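Equipment Review: Stakau Simulation Workcell for Two-Arm Service Robots
Reviewed by Lina Najjar, Automation Laboratory, Saliba Technical Institute

The Automation Laboratory acquired the Stakau simulation package in May to replace an older program that could no longer be maintained. Stakau provides a virtual two-arm robot, a library of furnished household rooms, and a set of tools for configuring the machine before any work is done on the physical unit. This review covers installation, setup, routine upkeep and support. It does not address the separate module for mobile bases sold under the Lillari name.

Installation

Installation on the laboratory's main workstation took 140 minutes, most of it spent downloading the room library. The written instructions are clear and follow the order in which the work is done. One step, the registration of the license key, must be completed by an account with administrator rights, and the manual mentions this only in an appendix. Departments with restricted accounts should arrange for this in advance.

Robot Setup

The setup tool leads the operator through 13 stages, beginning with the joint limits and ending with the placement of the onboard cameras. Each stage can be saved and reopened separately. Tarek Masri, who carried out the configuration for the laboratory, completed the arm and gripper stages without difficulty. The camera stage required more care. The mounting angle is entered as three rotation values, and the software accepts any combination without a warning, including those that leave the horizon far from level.

The view from the body camera should therefore be opened and inspected before the profile is locked. The operator should confirm that both arms can be found in the view, note how much of it is taken up by the robot's own body, and compare the lines of the floor and walls with the intended mounting angle.

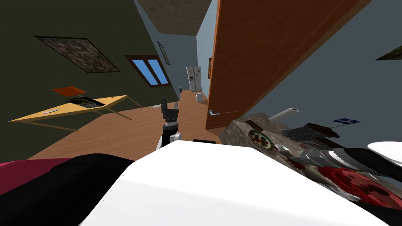

Body camera view in a furnished room, with the floor and walls at a strong slant. One gripper points up near the center; the other arm reaches over the counter toward the plate.

Correcting a camera profile is simple once the need for it has been noticed. The rotation values are changed in the same panel and the view refreshes at once. It would be preferable for the software to display a level indicator, as the older program did, and the laboratory has submitted a request to this effect.

The rooms themselves are furnished to a good standard. Counters carry dishes and other small articles, and the walls have pictures on them. This level of clutter is useful when checking arm clearance – an arm that moves freely in a bare test room may have far less space at a crowded counter.

Routine Upkeep

Stakau recommends that the joint calibration file be checked after every 600 simulated hours. The laboratory has followed this schedule and has found the check to be quick. On one occasion the left wrist joint showed an offset after a software update. Maya Sfeir restored the previous file from the backup folder and repeated the check, after which the values agreed with those on record.

Log files are less well managed. They are kept indefinitely and had reached 312 gigabytes before the matter was noticed. Old logs can be deleted safely, but the software offers no means of doing so on a schedule.

Support

Support is provided by Betance, the regional distributor. Requests were answered by the next working day in all but one case. Dima Matar of the distributor's service desk supplied a corrected gripper profile when the original would not close fully in simulation, together with written directions for loading it.

Assessment

The package is recommended for teaching laboratories and small development groups that already have a trained operator. It is less suitable for first-time users working alone, mainly on account of the camera stage. The laboratory has renewed its license for a further year and will review the matter again when the next major version is released.

Approved for publication by Eamon Conneely, 7th October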